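# Two-handed snack sorting: project report

Second-year project, Automation and Control. Ruvitz group.
Submitted 21/07/2026

The task we chose was to collect a set of demonstrations of a person packing and unpacking small wrapped snacks with two hand-held grippers, one in each hand, and then to see how well a simple model could predict when the fingers should close. We did not have an arm to run the model on, so everything in this report stops at prediction.

We picked snacks because they are cheap and awkward. A foil wrapper creases differently every time it is touched, and a flat pouch can be hard to tell from its background once it is lying on its side. The other groups used blocks or cups. We worked on a bed with a patterned cover, which gave us a busy background and a surface that gives a little when you press on it. 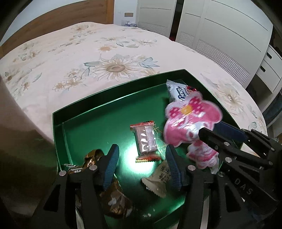
*Figure 1. Both grippers at the green tray, with five wrapped snacks inside.*

## Method

Each demonstration was one pick and one place. The operator started with both grippers open, picked one item and put it either in the tray or on the cover next to it. If an item was dropped the recording was kept and marked as a drop. We had planned to throw these away, but the supervisor of the Gallberg group had found them useful the year before and we followed that advice.

We recorded 641 demonstrations over four sessions. The first session was mostly practice and only 292 of the total come from the last two sessions, when we had settled on a fixed order of work:

1. Lay out the items and note which ones are in use.
2. Check that the finger pads are clean and that both cameras are recording.
3. Pick with the hand nearest the item. Hold for a slow count of two before moving.

Thin pouches were the hardest items to pick up. The method we agreed on was to take them upright by the narrowest part, so that the printed side stayed facing the camera. The pink My Melody sweet pouch in Figure 2 is held this way, between the blue pads, while the other gripper has a slim snack stick.
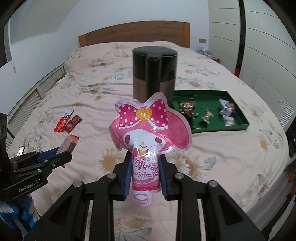

## Labelling

Every recording was labelled by hand with the frame where the fingers first touched the item and the frame where they let go. This took far longer than the recording did. We used Brustach, the department's labelling program, which is slow on long files and lost our work once in May. After that we saved to a second folder at the end of each sitting.

Contact was easy to judge on boxes and bars. On soft bags two of us often disagreed, and we settled on the first frame where the wrapper changed shape. Recordings in which the tray or the item was hidden for most of the pick were taken out. That left 487 for training and testing.

The tall dark container caused a share of the hidden views. In Figure 3 it stands close to the camera and overlaps the left edge of the tray, and it is blurred as well. Views like this were kept if the item being picked was still clear. 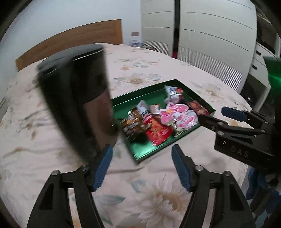 *Reading time for the remaining section: 1 min*

## Results and what is left to do

The model was trained for 2000 steps on one machine in the Wysocka lab. It predicted closing well for boxes and bars and poorly for pouches, where it tended to close too early. Releases were better than grasps for every type of item.

We think the early closing comes from our own labels on the soft bags, and relabelling those would be the first job for anyone taking this on. The second would be a plainer cover, recorded with the same items, to find out how much the flowers matter. The recordings and the label files are in the shared project folder, along with the list of items used in each session.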